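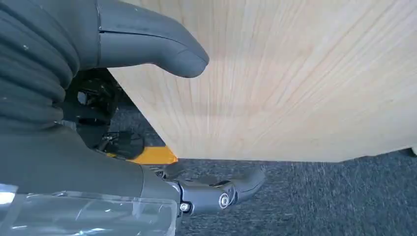
By the Drullach Review workshop desk | 12/3/21

The safety lead at Katberg has read more robot guidelines than she cares to admit, and she thinks most of them are padding. "I've got one on my desk that runs to 44 pages," she told me. "I went through it with a marker. There were 25 sentences in there that told a person to do something. The rest told you that safety matters."

Katberg writes operating rules for small labs that work with two-handed robots at ordinary tables. She has done it for six years and came to it from packaging plants, where, she says, the rules were dull and people followed them because there was a fence. Take the fence away and you are left with habits.

I asked what she makes of the Godeck code, the voluntary one that labs have been signing this year. She made a face. "It has a nice cover. Section two says the operator should 'maintain awareness of the workspace.' What does that mean at four in the afternoon? Tell me where my hands go. Tell me who is allowed to press start."

Her own rules fit on a card. One person has the stop button, and that person has no other job. Whoever sits across the table says out loud when they are reaching in. Cables get routed before power goes on. Fingers are checked for loose screws at the start of a shift, and the check is signed by the one who did it.

"The last one gets skipped the most," she said. "You'll see a sheet with a whole month signed in the same pen." 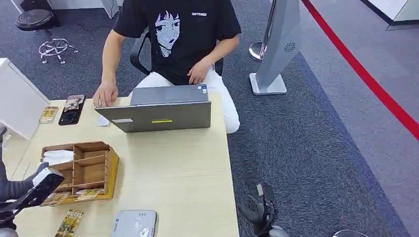

Photo: Godeck / Leung

The table is what she looks at first on any visit. Laptops, phones, little packets and boxes all end up on the same surface the hands are working over, and the codes have almost nothing to say on the matter. Leung, which audits labs for a fee, gives a clean table five points out of 900. She finds that funny, though not very.

"A lab can score well with Leung and have a phone lying in reach of the gripper," she said. "I don't say it's a disaster. These hands aren't a press. But then don't sell me a certificate."

Does she think a formal standard would fix it? She shrugged. She sat in on a drafting group once, where 906 comments came in on the first version. "Most of them were about the definitions. I think three were from people who had ever stood next to one of these things."

She would settle for incident logs that somebody reads. Katberg asks its labs to write down every unplanned touch, even a light one, and most months the forms come back blank. She doesn't believe the blank ones. She has started asking for December's forms early, before people fill them in from memory over the holidays.

18 shares | 7 comments

Contact the desk | © Drullach Review | Back to top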